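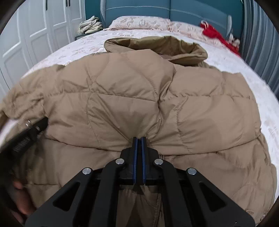 The Great Coat Fold

Every spring the down jackets come off the hooks, and every spring I'm amazed at how much room they take up. I love this job, though! A big quilted jacket laid out flat on the bed, hood toward the pillows, is a wonderfully silly thing – all those puffy diamonds, and most of it is air.

My own method came from a winter in Amness, where the closets are tiny and the coats are enormous. Zip up, tuck the hood in, fold the sleeves across the back, then roll slowly from the hem so the air can find its way out. Give it 10 minutes under a folded blanket and roll again. The whole thing takes me three songs on the kitchen radio.

Pick a roomy cotton bag (mine is from Kandholm, and it has lasted seven winters). Down hates being crushed for months, so skip the vacuum sacks and leave some slack at the top. Check the pockets first, too. Last April I found a ferry ticket, two mints and a very flat glove.

In the fall, shake it hard, hang it by an open window and watch the diamonds fill out again. I look forward to that part all summer.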